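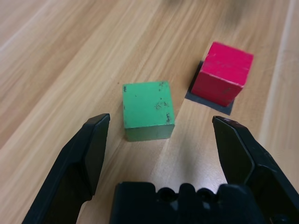

Run 501. Ortner had his shoes off under the desk and was eating crackers over the keyboard, which he'd told everyone else not to do.

"Green," he said. Typed it. Enter.

Fans. A click somewhere in the rack. He didn't look up, he was reading the numbers. That was the whole method, you didn't look at the arm, you looked at what the arm thought. Ferdinand Ortner had written two papers on that and one of them had been read.

The idea was simple enough. Show the policy a cube. Mask out the color for half the training runs, leave it in for the other half. See if it still knows which one you mean when you say so. Rweyemamu, down the hall, said it would just learn the pads. Go for whatever sat on a pad, or whatever didn't, and never mind the word. Rweyemamu had said this in October, at lunch, with his mouth full, and Ortner had not slept right since.

Because it could be true. Thats the thing.

750 runs to find out. Luteo was paying through the summer and wanted a plot by then. One plot, two lines. If the lines came apart he had a result. If they lay on top of each other he had Rweyemamu being nice to him at the coffee machine.

He scrolled. Masked, unmasked, masked. The lines were apart by almost 26 points. He scrolled back up to be sure. Ate a cracker. Checked the seed. Checked it again.

Then the phone, his sister, not now. Then the phone again.

"I'm working," he said.

"You're always working. Did you call mom?"

"It's learning the word," he said.

"What?"

"The word. Not the pad. I think it's really the word."

She waited. She was good at that. He could hear her kitchen, a tap running, the radio.

"Call mom," she said, and hung up.
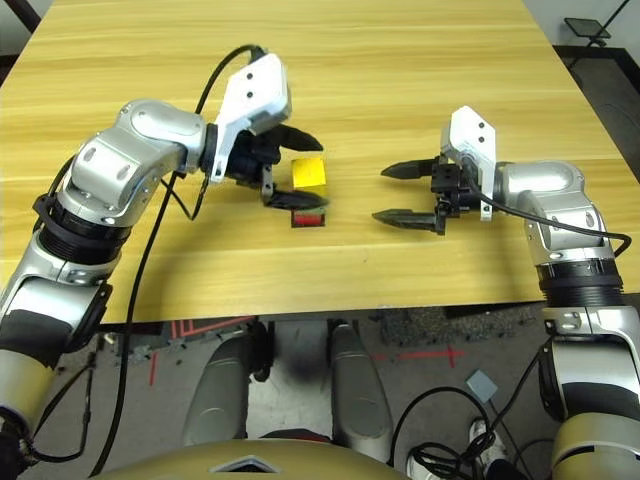

Two arms next, was the plan. Same cubes, same masking, one word for both sides and let them sort out who goes. Bunel had already drawn it on the whiteboard and underlined it so hard the marker squeeked. Ortner put his shoes on. Left first, then he had to hunt for the right.

He wrote 4th February in the log and under it, gap holds, and then erased holds and put seems to hold.

Run 502. He typed "yellow" and this time he turned the chair around and looked.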